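Kitchen Tips | Storage & Tidying
2 min read

Do colored plastic dishes really need a system?

I keep reading that plastic bowls should be sorted by color. I doubt it. Color tells you nothing about what fits inside what, and a cupboard cares about size.

Put the lot out on a table before you buy any organizer. An 18-piece rack won't help if half your bowls are too wide for it. 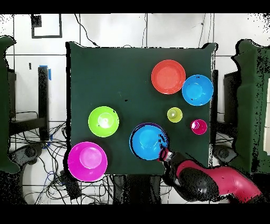

Blue, lime and magenta bowls, with two small cups.

Start with the widest piece and work down. Plates go flat at the bottom - bowls on top, cups last. I'm not convinced by felt liners between plastic bowls either. Skip them and spend the money on a decent shelf.

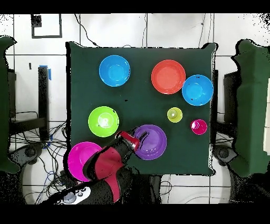
Plates and bowls spread out on a green tabletop.

If a stack wobbles, split it in two. No label maker required.

Related
- Drawer dividers: worth 40 dollars?
- The trouble with stackable mugs
- Do you need a second dish rack?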